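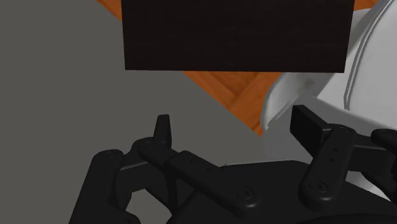

Primavell opened its Beaulieu workshop to visitors on Feb 16, 2023, and I went mainly for the talk on keeping a simulated arm cell in order. Annick Sawatzky looks after it. The cell lives entirely on a computer, but she keeps a logbook for it as she would for a real one.

The arm model stays the same and the hand is changed to suit the job. There are 2 set-ups at present, one with a black multi-fingered hand and one with a plain two-finger gripper. After a swap she checks the wrist mounting, then opens and closes every joint before any task is loaded. The check list has 47 lines. 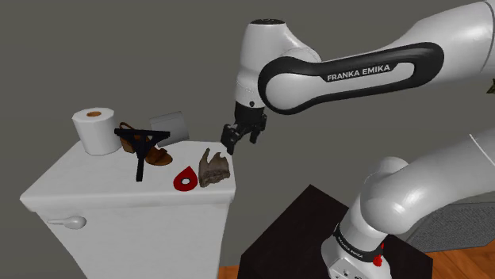

Small household things give her the most trouble. A sandal with thin straps needs a better collision shape than a box does, and if the shape is poor the fingers pass straight through it. The object library, called Kutura, holds 232 items, and 4 were out for repair on the day.

Questions ran over, so I missed the Trullitari stand. The next open day is in May. Parking is behind the building.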